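Rainwater tank gulps and overflows at the inlet while the tank is only part full

Posted 10/18/21 in Water Storage and Drainage

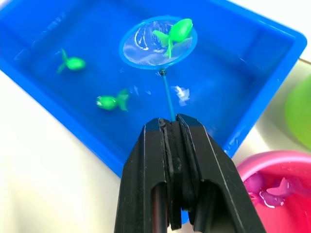 fallpipe
I have a 3,000 litre Verkach tank behind an outbuilding at Cindaddale, fed by one downpipe through a basket strainer in the lid. The tank has a separate vent on top, covered with a fine mesh against mosquitoes. In steady rain the inlet runs normally for a few minutes, then backs up in the basket, belches air and clears, and the cycle repeats. In heavy rain it spills over the lid even though the level gauge reads well below the overflow. I have cleaned the basket and the downpipe is clear. My suspicion is the vent. A child's toy fishing net will hold a thin film of water right across the hoop if the mesh is fine enough, and I wonder whether my vent screen does the same when it gets wet. The screen is flat, level with the lid and exposed to rain. Would a film that thin really be enough to stop air leaving a tank? And if so, do I fit a coarser mesh and put up with the insects, or change the vent?

gutterline
Sounds like a blocked pipe. Mine did this and there was a tennis ball in the downpipe. Get some rods down it before you start altering the tank. If you have leaf guards, take those off and check behind them too.

slowsump
The downpipe has been checked according to the post, and a blockage there would back water up to the gutter and leave the basket alone. I would look at the vent first.

A wet mesh does resist air. Each opening is bridged by water, and air can't pass until the pressure on one side is high enough to push the film out of the hole. That pressure rises as the hole gets smaller: halve the opening and you double it. With a coarse screen it is trivial. With a fine insect mesh it can amount to a few centimetres of water, and the depth of water standing in your basket may be no more than that. So the inlet stalls, the pressure builds, the film breaks, the tank breathes out and the inlet runs again until rain re-wets the mesh. Dust and algae make it worse by narrowing the openings.
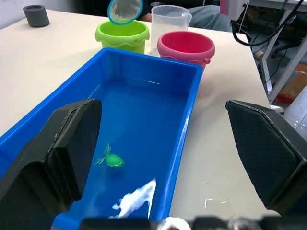 To confirm it, wait for the next steady rain and lift the vent screen off while the inlet is gulping. If the basket drains at once and keeps running, the vent is the cause. If nothing changes, check whether the inlet pipe inside the tank ends below the water level, because a submerged outlet with trapped air above it gives similar symptoms.

If it is the vent, keep the fine mesh and move it out of the rain:

Replace the flat vent with a gooseneck of at least the same bore as the downpipe, with the open end facing down.
Fit the mesh vertically or at a slant inside the open end, so that water runs off it.
Use a screen with a larger area than the pipe. A cone or a pleated disc is suitable.
Brush it clean each May, before the mosquito season.

I would not go coarser. Mosquitoes get through openings that look very small, and the gain in airflow is less than you get from keeping the screen dry.

tankyard64
Agree with the gooseneck. Two additions. Parkier sell a slanted screen that drops into a standard socket, though it needs a smear of grease on the seal or it weeps. Also check the overflow. If it has a water trap, it can't act as a second vent, so all the air has to leave by the top. Mine is trapped and I had the same belching until I enlarged the vent. If you run a pump off the tank (I have a Rebelo), a stifled vent can work against you in the other direction as well – air has to get back in as the level drops, and a thin-walled tank may pull in at the sides.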